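Chapter 5
Households and the Water They Use

Most towns meter water by the building. Clastley began doing so in April, and nearly 100 homes joined the first trial. Small daily uses – a rinse, a drink, a pot of tea – made up much of the total.
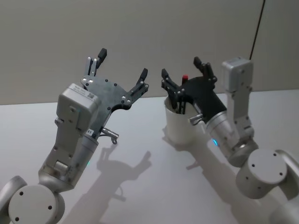
One resident of Metthorpe wrote that the bill meant little to her until it was split by day.

Section 5.2 compares flat rates with metered rates. Key terms: base charge, peak demand. 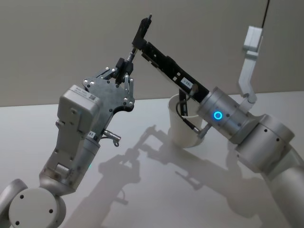 Figure 5.2 A white tabletop against a plain wall.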